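Notebook, Windura bench, June, started 9.40

Basket-and-sofa task today, and I'm really pleased with how it's going! Target for this batch is 100 clean episodes, both arms teleoperated, one garment each. The Haltine set stands at 1,557 before today's are merged, and hardly any of those have soft furniture in them, so every good one counts.

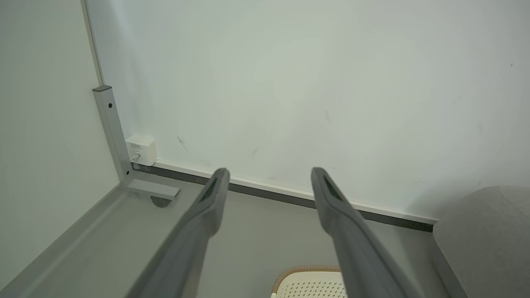

Changed the start pose again. Both grippers now begin fully open, and the operator waits for the tone before moving — the early clips had a lot of twitching in the first second and the policy copied it beautifully. Also trimmed the episode limit to 30 seconds.

Red and white cloth is a joy to work with. The stripes give the head view something to hold on to when the thing is crumpled up.
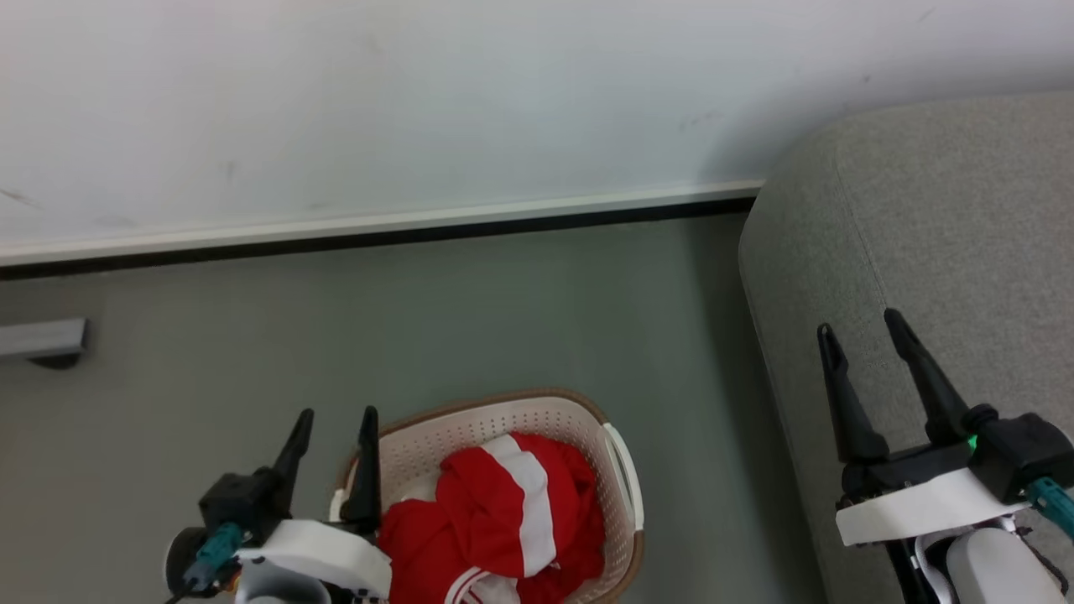 Do we keep the fumbled grasps?
We keep them if the operator recovers within the same episode, tagged "recovery". Everything else goes in the Idimby folder and stays out of training.

Order for each round:

1. Check all camera streams are live and the clocks agree.
2. Set the garment, a different crumple every time. Use the sofa as well as the basket.
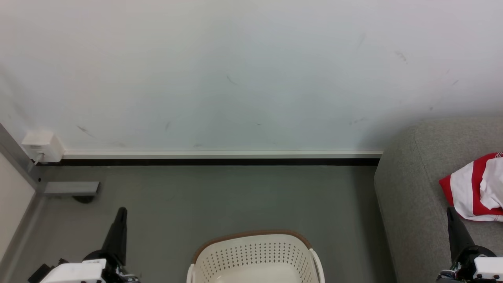

3. Arms to start pose, wait for the tone, record.
4. Tag it straight away, before the next reset.

Wrist views were lagging three frames behind the head on the Stamatopoulos logger. Fixed by restarting it, cause unknown, must look properly.

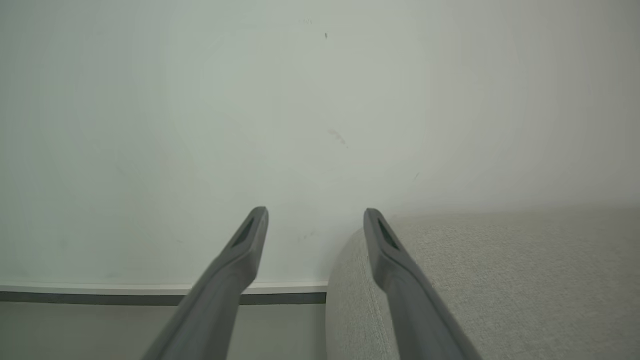

Wrist view, gripper open, sofa to the right.

Next: same task with the lights down.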